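Keeping a work table in good shape

Tips collected by Ecaterina Surdu, last updated 4/2/18

A plain table with a light top is the most useful thing in my house after the stove. I cut fabric on it, wrap parcels, pot up seedlings in April and fix lamps. It has lasted because I look after it a little at a time. These are the things I do, in no special order.

Everyday wiping

Use a cloth that is damp, not dripping. Wring it until no more water comes out, then wipe with the long side of the table and dry with a second cloth. Water left standing is what lifts the finish at the edges. A drop of dish soap is enough for grease. I stopped using spray polish years ago because it leaves a film that picks up dust and makes tape stick badly.

Crumbs and sawdust should be brushed off before you wipe. If you wipe first you drag the grit across the top, and on a pale surface every fine scratch turns gray within a month or so.

Seams and joints

If your top is made in two sections, the seam needs its own cleaning. Flour, glitter and pencil dust all end up in it. Run a wooden skewer or an old gift card along the gap, then vacuum with the narrow nozzle. Do this before you wipe, for the same reason as above. A toothbrush works on sticky spots, but keep it nearly dry.
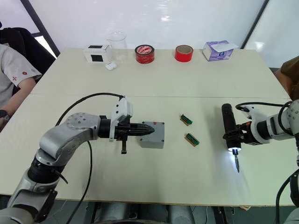

If one section sits higher than the other, fix that before it annoys you into buying a new table. Lay a ruler across the join and see which side rocks. Most of the time the cause is underneath - a leg that has worked loose or a bracket with a missing screw. Tighten everything first. If there is still a step, slip a piece of card from a cereal box between the low section and its support, and add another piece if needed. Card compresses a bit, so check again after a week.

Don't fill the seam with glue or wood filler. The two halves move a little with the seasons and the filler cracks out in crumbs. If you must close it for a job such as rolling dough, put a strip of low-tack tape over it and take it off the same day.

Stains

Pencil comes off with a white eraser. Ballpoint usually comes off with rubbing alcohol on a cotton ball, but try it underneath the table first and don't rub in circles. Tea rings respond to baking soda mixed with water to a paste, left on for five minutes and wiped off. Never leave the paste overnight. I did, and I had a pale ring where the dark one had been.

Candle wax should be left to harden completely. Hold an ice cube in a plastic bag against it, then lift it with a plastic scraper. My scraper is a Watus, bought in a set of three, and I have lost the other two. Any plastic one will do if the corner is still straight.

Small scratches

On a varnished top, 400 grit paper used lightly with the grain will take down a rough spot. Do not start with 100, it cuts far too deep for this and you will be refinishing the whole top. On a laminate top don't sand at all. Use a wax repair stick in the nearest color and buff it with a soft cloth.

I write the shade number of my repair stick on a piece of tape under the table. Mine is Drukotov 574. The 410 looked the same in the store and was clearly too yellow at home.

Working on it

Keep the middle clear and put whatever you are working on there, with tools to the left and right. Things placed near the front edge get knocked off by sleeves. Cords should come in from the side or the back, and if a cord has to cross the top, tape it down in two places.

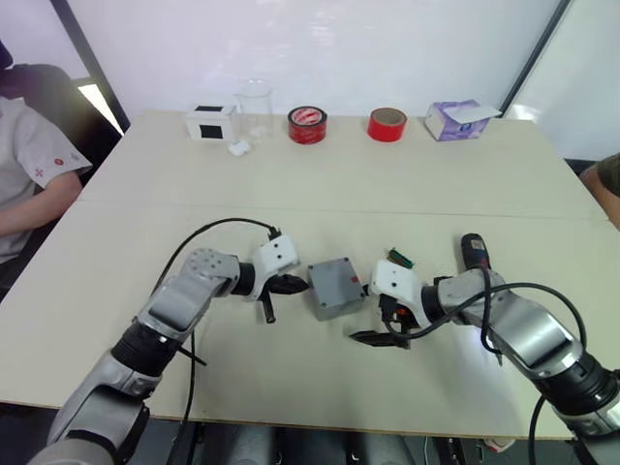
A pale tabletop shows up small parts well.

For small screws, use a muffin tin or a saucer with a damp paper towel in the bottom. A towel with a raised edge, folded under the work, also stops them from rolling. Put the lid back on any glue as soon as you have used it.

Light matters more than people expect. A lamp on the left suits a right-handed person, and the other way around. If you see your own shadow on the work, move the lamp and leave the chair where it is.

Underneath

Twice a year turn the table on its side, on a blanket, and look at the legs. Tighten the bolts a quarter turn at a time, going from corner to corner. Replace felt pads that have worn thin. The stick-on kind from Poon hold well on painted legs. On bare wood I use the nail-in ones, since the glue lets go on wood that has been waxed.

Next page: storing extension leaves and folding chairs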